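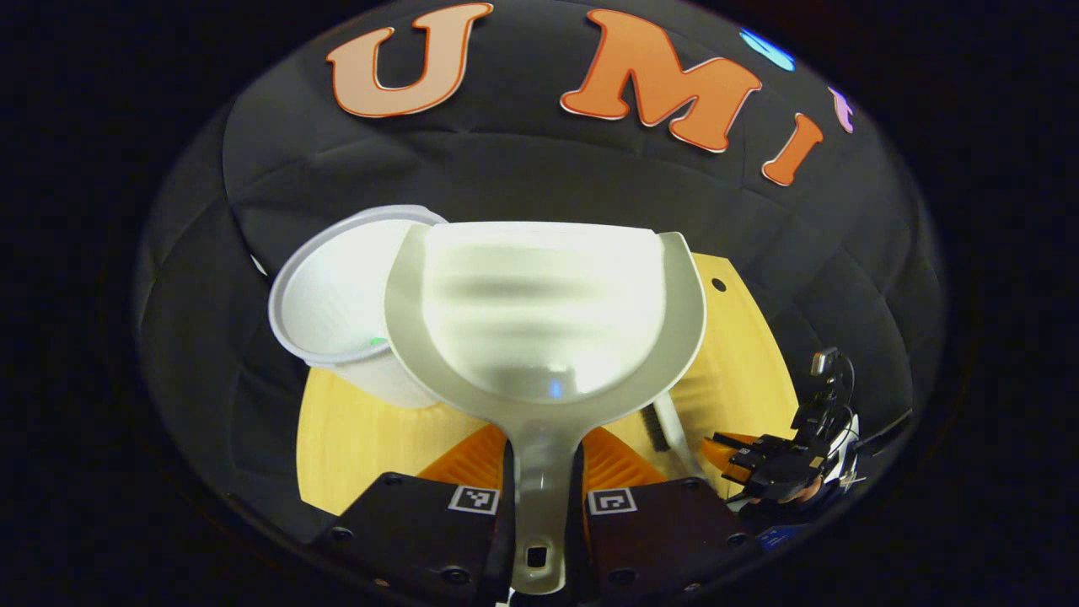 The Housework University

By Odette Riviere

Mirsad Grgić has swept the same square foot of board so many times that he has opinions about it. The left side is slow, he says. Crumbs sulk there.

Grgić works for Stidell, which rents the upper floor of a former glove factory and uses it to produce the least watchable home movies in the world. Each lasts under a minute. Somebody takes a gripper in each hand, the gripper's own camera looks out over its two fingers, and a small chore is done: sweep, scoop, stir, tip, put back. Then everything is shoved out of place and done again. The films go to a learning system called Zetar, which has never held a dustpan and is expected, eventually, to know what to do with one.

On the day I visited, the target was 200 usable examples. By lunch they had 30.

"Usable" turns out to be a strict word. A take is thrown out if the hand hesitates, if the tool slips, or if the person doing it gets clever. Grgić once flicked a bowl upright with the edge of a brush, a move he still describes with some pride. Deleted. Zetar would have learned to flick, and by September it would have been flicking everything.

The little square markers on the fingers let the software work out how far apart they are, and it is fussy about seeing them. So people here acquire a certain posture, elbows out, wrists level, like a waiter carrying two very full soups. Grgić caught himself doing it at his sister's house, over the potatoes.

After lunch came cooking, a generous name for it. The greens are plastic and dinner never arrives. I was given the grippers and asked to work the spatula, something I have done without supervision since I was nine. My first 12 takes were rejected. I was told, kindly, that I stirred like a person thinking about something else.

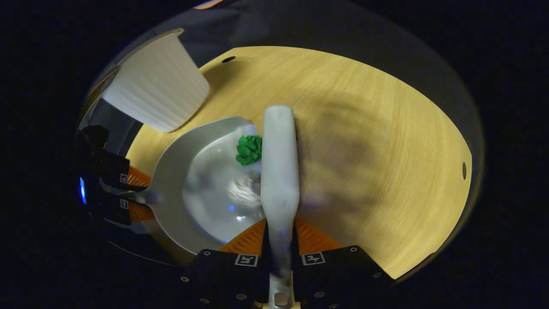
One gripper for the spatula, another by the pan: kitchen practice at Stidell.

What the company wants is variety, and people are bad at it. Ask someone to put a cup down anywhere and it goes to the same spot every time. Stidell's answer is a deck of cards, drawn before each take, with orders such as "start from the far side" or "pan handle left." Halonen, the program that sorts the results, grumbles in red text when two takes look too much alike. It grumbled at me about 487 times.

Grgić drew a card, read it, and sighed. Left side again. He lined up his elbows and went after the crumbs.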